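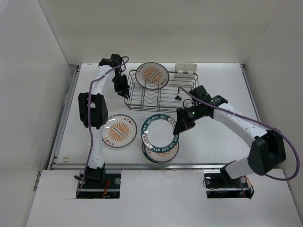 Can I put melamine plates in the microwave? We bought a set from Famholm last August and there is nothing stamped underneath.

Don't microwave them. Melamine soaks up heat, and the plate can crack or get hot enough to burn you before the food is warm. Use a glass or china dish and move the food over afterwards.

12 comments

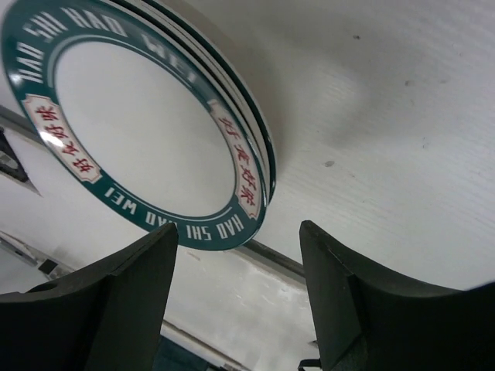 Bustos

Agree with the above. The other thing is the dishwasher. Most sets are fine on the top rack with a normal wash, but check the box if you still have it. Don't scrub them with wire wool, the shine goes and then they stain from tea and curry.
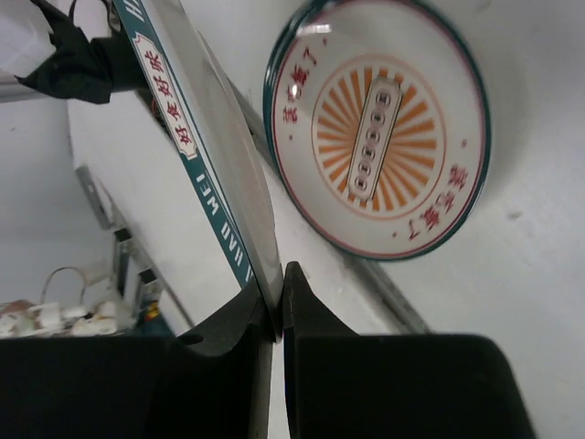

Cold and lukewarm food is no trouble. I wouldn't pour boiling soup in the bowls or leave anything acidic sitting in them overnight. If one has a crack or the surface has gone rough, bin it.

Share 4

Pandport

My mum did hers for years and they were ok. Depends on the plate I suppose.

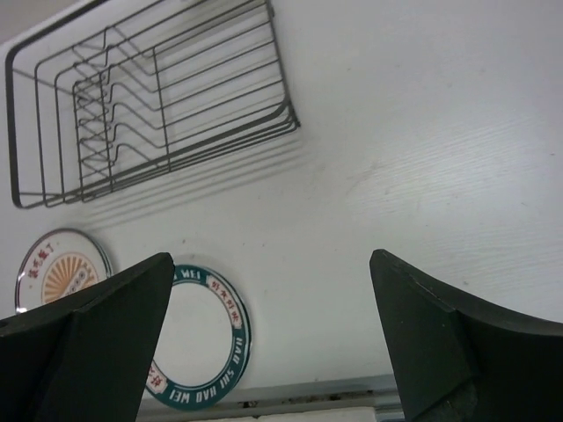 She did lose one in the end, it split straight across with beans on it. So maybe not. Some shops sell a bamboo kind but a lot of that has melamine in it as well, so read the label.

Last updated: August
2611 views
Contact us | Copyright Nolano Home Help | Back to top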